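Wekano Community Record Library
Minutes, members meeting, September 11, 2021
Back room, Drinden Street

Present: Zoltán Pintér (chair), Onyekachi Afolabi (minutes), Mészáros, plus the usual Clanport people, sign-in sheet is in the binder.
Apologies: three by email, read out.

Started late, key trouble.

1. Last minutes
Approved. One correction, the jazz box set was donated by the Clanport branch, not bought. Onyekachi to fix on the web copy.

2. Kids' listening book
Long one. Draft of the music history book for ages 9 to 13 has gone round. Working title still "Turn It Up, Start Here". Zoltán likes it, Mészáros doesn't, says it sounds like a manual for a stereo. Leave for now.

Chapter list as of tonight: work songs and field recordings, early blues, gospel, swing, country radio, doo-wop, soul, reggae, punk, hip-hop. Request for a chapter on film music. No room. Could be a sidebar in swing? Agreed to try it, one page max.

Reading level. The blues chapter is too hard, sentences go on forever. Two teachers at Clanport read it with their classes and the kids stalled on page 2. Zoltán to rewrite the opening, maybe start with the guitar and not with the dates.

Playlist to go with each chapter. Somebody has to check that every track can really be found. Onyekachi will do the first half. Lyrics: we are not printing any, permissions cost too much. Song titles only. Discussed again for a while, same answer.

Artwork: portraits in ink, one per chapter. Gospel and reggae are in. Rest promised by December. Mészáros asked if the punk one can be in color. Depends on the printer, see below.

3. Printing
Two quotes in. Cheaper one is 1119 for the whole run, paperback, black and white inside. Other printer does color but wont give a firm price until page count is settled. Page count is settled if people stop adding chapters (Zoltán, said twice).

Agreed: go with the cheaper quote unless color comes in close. Decision by email, no extra meeting.

Preorders stand at 259. Better than expected. Clanport schools took most of them. Please stop promising signed copies, we have not worked out who signs.

4. Lending shelves
41 items overdue. Reminder emails went out, a few bounced. Agreed to phone the worst ones before we start talking about fines. The live soul double album is back, sleeve split at the spine, disc plays fine.

Audiobooks: should music biographies go with audiobooks or with music? Currently both, so people can't find them. Move all to music, put a card in the old spot. Onyekachi.

Question from a member about cassettes. Yes we still take them. No blank ones, no home tapes.

5. Listening evenings
Next one is country radio, hosted by Mészáros. Wants an hour and a half, has forty minutes. Will cut. Gospel evening went over time but people stayed, good talk afterward about the choir recordings. Request for a younger session, early start, tie in with the book. Try the reggae chapter first as the draft is the most finished.

Speakers: left one buzzes at low volume. Zoltán has swapped the cable, still buzzes. Borrow a pair from Clanport for the next one and get ours looked at.

6. Web page
Still shows last year's opening hours. Fix. Also the book needs its own page with the preorder form on it, people are emailing three differnt addresses. Put minutes up within the week this time. 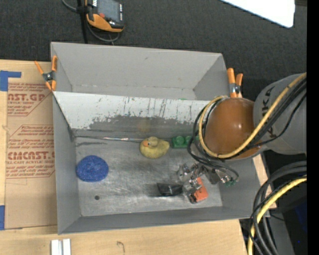
7. Any other business
Shelf labels faded on the window side, reprint.
Offer of a box of sheet music from an estate, mostly show tunes. Mészáros to go look and say no politely if it's damp.
Somebody asked about a sequel to the book. Not tonight.

Actions
Zoltán: blues chapter opening, printer email, speaker
Onyekachi: playlist check first half, biographies move, web hours, book page
Mészáros: sheet music, country evening running order

Next meeting same room, date by email.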